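The kitchen shelf is the test Deepika D'Souza keeps coming back to. She spent years running overnight stocking crews for a grocery chain before she began advising stores on which machines to buy, and she has sat through more demonstrations than she cares to remember. Most of them, she says, end with applause and no purchase order.

"They show you one box going from one spot to another," she says. "Fine. My worst hire could do that on his first night, with the radio on."

When we spoke in October she had a proposal on her desk from a company called Birnari, which wants to put two-armed machines into the Mistgate stores to face shelves after closing. The target in the proposal is 3000 items a shift. D'Souza has written a question mark beside it.

"A cereal box is the friendly case. It's square, it's light, it stands up by itself. Then a customer lays one flat, or leaves the small size next to the family size, and now you need a different grip and a different plan."
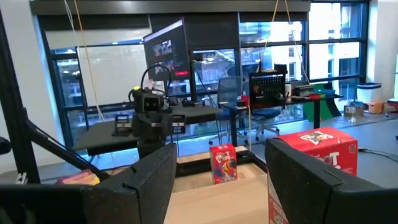
Can a machine stock a grocery shelf overnight without a person nearby?

"Show me a store where it does," D'Souza says. "I've asked every vendor for an address I can visit at three in the morning. I'm still waiting for one."

Tincuța Munteanu is a little kinder. She repairs warehouse equipment and has watched arms like these improve over nine years. The hands are better and the cameras are much better, she says, but the claims have grown faster than either.

"People ask how many it can move. I ask who picks up what it drops," she says. "That person is still on the payroll."

She also wants to know how much of the room was set up for the machine. Good light, a clean table, the same few objects – take those away and the numbers change.

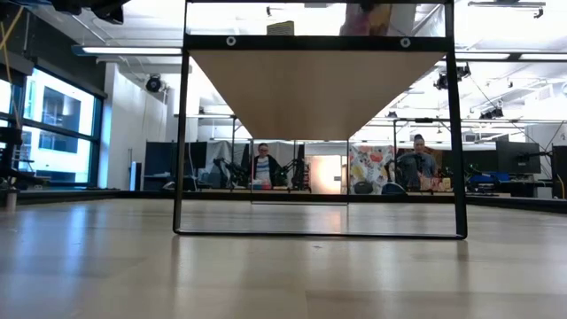 A black metal frame on the worktable, with robot arms and two people in the room behind it.

Munteanu once logged a trial of an older sorting arm, the Dalow, for a client. It was promised at 3000 parcels and managed 2711, which she calls respectable. What the client had left out was a worker named Simon, who stood beside it all shift turning parcels label side up.

"So was that automation? Partly. It was also Simon." 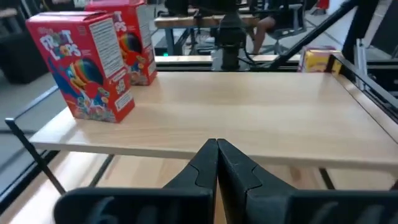

Homes, both women agree, are further off than stores. A store at least has a plan for where things go. D'Souza's own pantry has a shelf that sags and a bag of rice held shut with a clothespin, and she can't picture explaining it to anyone, let alone to a machine.

"I'd love to be wrong," she says. "I hate putting groceries away. But I'm not paying for a thing I have to stand next to."

She has asked Birnari for a month of unattended nights before she recommends anything to Mistgate. The company has offered a video call.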